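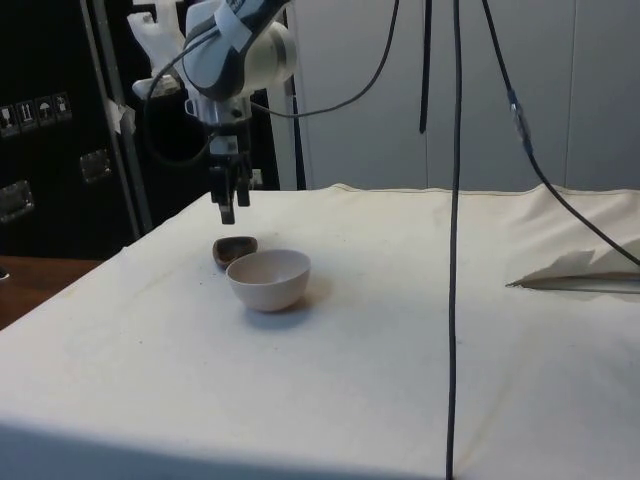
4.2 Table task and group work

The second half of the Kitance course was given to one task, in which a robot arm has to pick up a single item and place it in a bowl. The course had 20 students, who worked in two teams, Drastar and Meesuk. Both teams used the same table and the same cloth, and they were allowed to change only the software. We chose this limit after the pilot course, where much of the time was spent on mechanical changes and the students could not compare their results.

Each team wrote its own grasp planner on top of Altico, the small control library which is used in all our first-year courses. The Drastar team computed the grasp from the outline of the item. The Meesuk team trained a small network on 1,000 labelled grasps, which the students had collected themselves during the month of March. In both cases the descent was straight down, and the closing speed of the fingers was fixed by the teachers.

Items with a smooth and irregular surface were the most difficult for both teams. When the fingers close near the top of such an item, as in Figure 5, a small error in the height of the grasp can turn the item during the lift. The students discussed this problem in their reports, and the Meesuk team proposed to add a short pause after the lift and to check the position again before moving to the bowl.

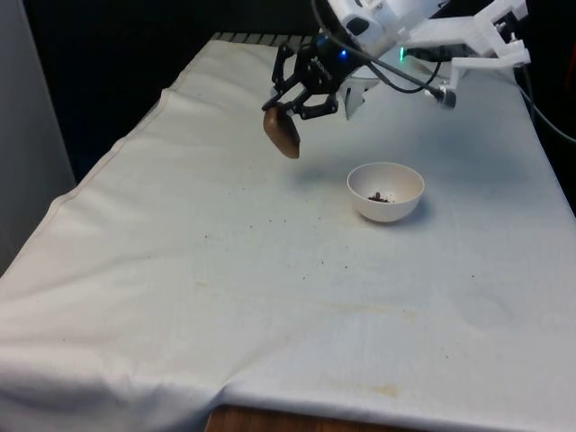
Figure 5. Grasp near the top of a brown, rounded item, held above the cloth with the white bowl to its lower right.

The pause was later accepted by both teams. It made each attempt longer, and for this reason we do not compare the times of the attempts made before and after the change. The written reports were marked separately from the performance of the robot, and they are treated in Section 4.3.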